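Refinishing an oiled table, how long between coats?

marshgate40
Posted Saturday, 9:12
I've sanded our kitchen table back to bare wood and put one coat of Ranent hard oil on it. The tin says leave it overnight. The chap in the Barkesberg shop told me to wait two days. Which is it? We need to eat off it at some point.

pipkin_r
Posted Saturday, 9:47
Go by the tin. I did my worktops with the same oil, three coats on three evenings, and they've been fine since January.

oldshed
Posted Saturday, 10:20
Disagree. Overnight is for a heated room. In a cold kitchen I'd give it the two days, and wipe off anything still sitting on the surface after the first half hour.

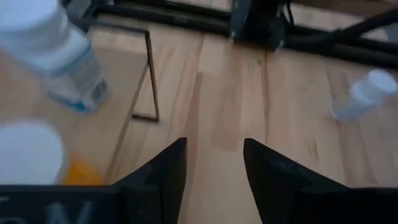

The other thing is how much you put on. Most people use far too much and then blame the oil when it stays sticky. A lint-free cloth and a thin coat, always along the grain.

pipkin_r
Posted Saturday, 10:31
My kitchen isn't heated overnight and it dried all right.

marshgate40
Posted Saturday, 11:05
Ours is cold, so I'll wait. Do I need to sand between coats?

Zenditz_fan
Posted Saturday, 12:38
Light rub with a grey pad, then vacuum. I'd have used Zenditz wax myself, much less faff.

oldshed
Posted Saturday, 13:02
Wax marks as soon as you put a hot mug on it. Stick with the oil, and lay the used cloths out flat outside to dry. They can catch fire if you leave them screwed up in a bin.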